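Swap Night is back!

Okay, so the spring clothing swap is happening again in May, upstairs at Etlow, and I am way too excited about it. Last time I walked in with a bag of sweaters I never wear and walked out with a raincoat, a pair of corduroys and a skirt that I've had on more or less nonstop ever since (my sister has asked me to please wear something else). Doors open at 3 and we go until 9, so come after work if that's easier.

You can bring up to 11 pieces. Clean, please, and no missing buttons unless you pin a note on saying so! You get a ticket for each thing you drop off, and a ticket gets you anything on the racks, coats included. We had some grumbling about coats last year, I know, but I still like it simple.
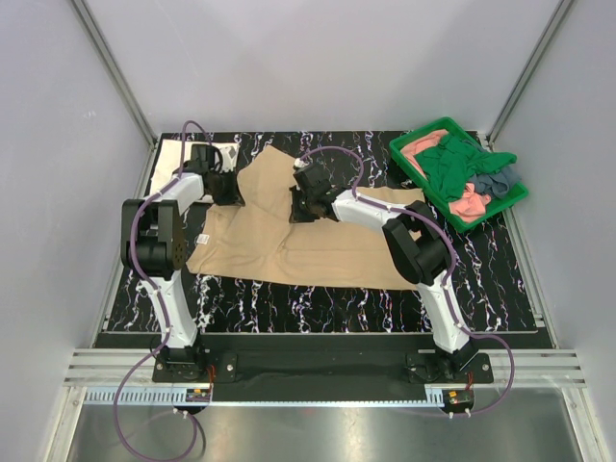 Erzsébet Kovács is bringing her sewing machine again and will take up hems while you wait. She did my corduroys in the time it took me to eat a dumpling. Speaking of which, Yimyam is doing the food, and they've promised the mushroom ones are coming back.

Kids' sizes get their own rack by the stairs this time, and shoes are welcome too as long as they're tied together in pairs. Whatever's left at the end goes to the Renum thrift store on Jomberg Street. If you have a car and can haul a few bags over there, write back and tell me!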